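The coat I didn't need
7/19/23

I bought a wool coat in the middle of summer, which tells you most of what you need to know about me. It came from Stirska, a two-person label out of Lindville that makes four coats a year and talks about them the way other people talk about their kids. Mine is called the Seltberg. All of their coats have names. My old one was called "coat."

How it fits

Ojārs Lill cuts the patterns and he clearly has broad shoulders himself, or knows someone who does. I have the shoulders of a wine bottle. The first one I ordered stood up beautifully without my help, so I sent it back and went down a size, and now it looks like something I might have chosen on purpose. The sleeves are still long. Ruoxi Wei, who has better taste than me and mentions it, says long sleeves are the point. I've rolled them once and been told to stop.

The lining

Pale green, cupro, and nicer than anything on the outside of my body most days. I open the coat more than the weather asks me to. There are two inside pockets, one of them sized for a train ticket, as if I'd been handed one of those since college. 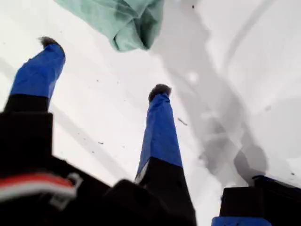 What it cost

More than my first car, though in fairness the car had no lining. I did the cost-per-wear math that people do when they've already paid. If I wear it 60 times a winter I'll break even shortly before my knees go. Zixuan Xue pointed out that I said the same thing in May about the loafers, and the loafers are still in the box – with the tissue paper, looking very well rested.

Anyway, it's on a padded hanger by the door, and I put it on last night to take out the recycling. It was 84 degrees. Yichen Du from downstairs asked if I was coming down with something.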